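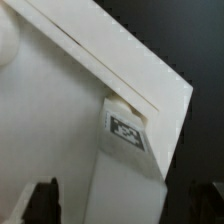 Panivow Street Makers – Tuesday-free bench club, members' blogs

19/02/2021

Quick one tonight, I have to be up early. Still on the white plastic pieces. The frame has the thin groove running along its face and the block is meant to sit in the inside corner of it, little round knob up at the top. Simple, right? Three evenings so far.

First problem was the corner. The notch where the two arms meet is small and I kept sanding the wrong edge. Sanded the outside corner for a good while before I noticed, and I wanted that one left sharp. Oh well. Most of it survived.

Then the paint. I used the Levar primer because there was half a can on the shelf. Goes on nice, dries chalky. I like chalky on a frame. Don't like it on anything I have to slide, it drags and squeaks and makes my teeth hurt. So no primer on any sliding parts from now on. Writing that down so I stop doing it.

The marker square on the block was the fun bit. Black and white, printed at home, white border left on. Cut it with a new blade!! The first one I cut with the old blade and the edge looked chewed. Ordinary glue stick, pressed flat under a heavy book overnight. If you try it, let the ink sit before you touch it, I got thumb prints all over my first two and had to print again.

Speaking of smudges – does anyone have a good way to clean white plastic? Every piece I own goes gray in the middle where I hold it. Dish soap gets maybe half of it. Tried an eraser, which worked on a scrap but left it shiny. Somebody on the Nurkik board says baking soda paste. Somebody else on the same thread says never baking soda paste. 426 replies and no agreement, I gave up on page 2.

Costs, becuase I got asked last time. The Mofokeng offcut box was 2890 with shipping, and that's for way more plastic than I will ever use. The whole lot weighed 483 grams more than the label said so I'm not complaining. Blades and glue I already had.

Things I still want to do:
redo the groove on the short arm, my line wandered
find a smaller file for the notch
second block, same size, rounder knob
clear the bench (ha)

The groove, if you want to copy it: clamp a steel ruler down, score lightly, then go again, and again, and don't press. I pressed. Five or six light passes beats one hard one, and stop well short of the corner and come back from the other side. Mine looked fine by lamp light and awful the next morning – check it in daylight before you go any deeper.

Also I moved the lamp to the left side of the bench and it is so much better. White on white is hard to see when the light comes straight down, edges just vanish. From the side you get a proper shadow and you can tell where the step is. Should of done that a year ago.

Ok bed. I'll bring the pieces along to the March meetup if the second block is done by then, and if it isn't I'll bring the offcuts and you can all help yourselves, please, there is so much of it.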